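Counter, Corner, Bin

A kitchen counter fails at the corner first. The straight runs get wiped because people work on them. The inside corner of an L-shaped top is a dead zone, too deep for chopping and too convenient for setting things down, and small goods collect there until someone needs the space.

Gunnlaugur Thygesen, who fits kitchens for Dalsgaard, clears a customer's counter before he measures it. His method has one rule: every item is assigned to food, medicine, hardware or waste before it is moved. Food goes back to a cupboard. Medicine leaves the kitchen. Hardware, meaning lids, straps, clips and buckles, goes in one shallow drawer. Waste goes straight down, which is why he wants the bin under the corner and not behind a door across the room.

The bin itself matters less than its position. An open top takes a tissue or wrapper in a single movement. A perforated wall lets air out as the liner is pushed down, so the liner sits closer to the base. The drawback is that a perforated bin with a torn liner will leak, and wet scraps should go elsewhere.
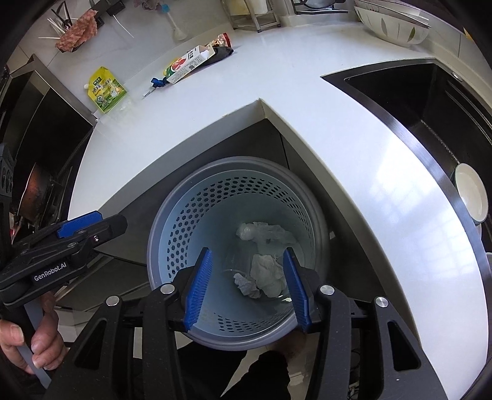
A wrapper, a carton, a stick and a knotted item: four items, three destinations.

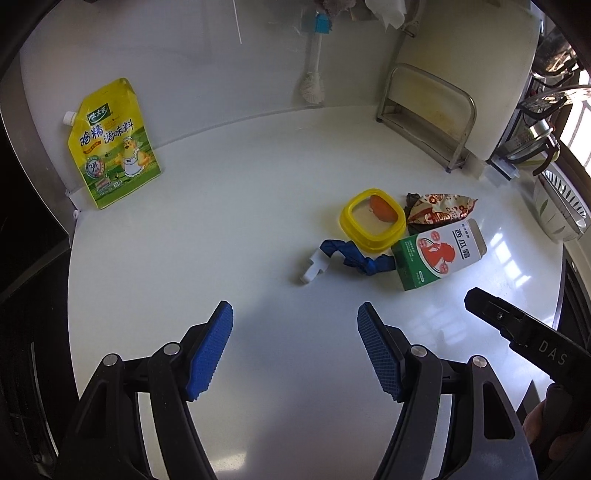 Reet Ramanauskas disagrees about the bin. Floor space under a corner is where feet go, she says, and in her own kitchen she gave it up after 2 weeks and hung a small container inside the sink cabinet. She also keeps seasoning on the counter, against the wall, on the grounds that a pouch used at every meal is already in its place.

Thygesen accepts the second point. His limit for standing goods is a strip 20 cm deep along the back wall, with at least 55 cm of clear top in front where the depth allows. On a narrow counter the strip goes and the pouches move to a shelf.

Tools that get wet are treated separately. Brushes hang. Cutting boards stand upright in a rack, with a gap between boards if there is more than one. Pots drain at the window end and are put away before the next meal is started.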